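Blue finger pads slipping on small round items — clean or replace?
Asked 29 May 2024 in Grippers and end tooling

I look after a pair of two-finger grippers, black, parallel jaws, with blue pads lining the insides of the fingers. They get used for sorting practice with soft and round things: cherry tomatoes, oranges, apples, small yellow fruit. Pads were last changed in December and the counter says 871 closes since then on the right one.

The right one has started letting tomatoes roll out at the tip. The left is fine. Same closing force on both, set from the Teletis panel. I have wiped the pads with a dry cloth and it made no difference. 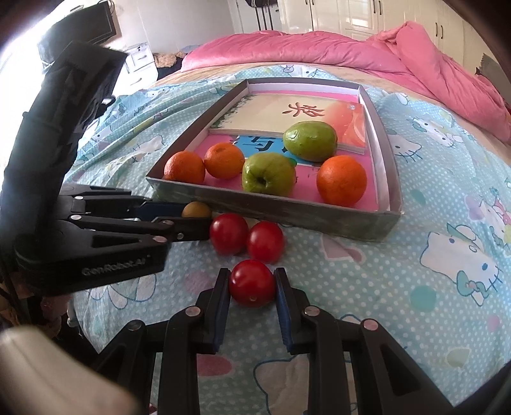

I have a spare pad set from Grondeck but I don't want to fit it if the trouble is in the linkage. Is there a way of telling before I start taking screws out? And what do people clean these with? The leaflet only says "mild cleaner".

3 answers

Answer 1 (accepted)
Check the linkage first, it takes a minute. Power off, fingers half open, hold one fingertip and try to rock it sideways. Compare with the left gripper. If the right has more play, look at the screws on the linkage arms. Ours work loose long before the pads wear out. Nip them up evenly, a bit at a time, and open and close by hand in between. If it goes stiff you have gone too far.

If there is no play, it's the pads. Warm water with a drop of washing-up liquid, soft brush, rinse, leave to dry fully. Fruit skin leaves a waxy film that a dry cloth just moves about. Don't use solvent, it lifted the glue on a set of mine.

After either job, redo the closed position on the panel. I forgot once and spent a morning chasing a fault that was only the zero being out by a hair.

Answer 2
We change pads every 1,000 closes whatever they look like. Karras pads fit as well if you trim the ends, Wasora ones don't, the backing is too thick and the tips won't meet.

Answer 3
had same, turned the force up, squashed the tomatoes. would not do that

Comment from the asker
Two of the linkage screws on the right were loose. Tightened, washed the pads on both, reset the closed position. Holding so far. Spare set stays in the drawer.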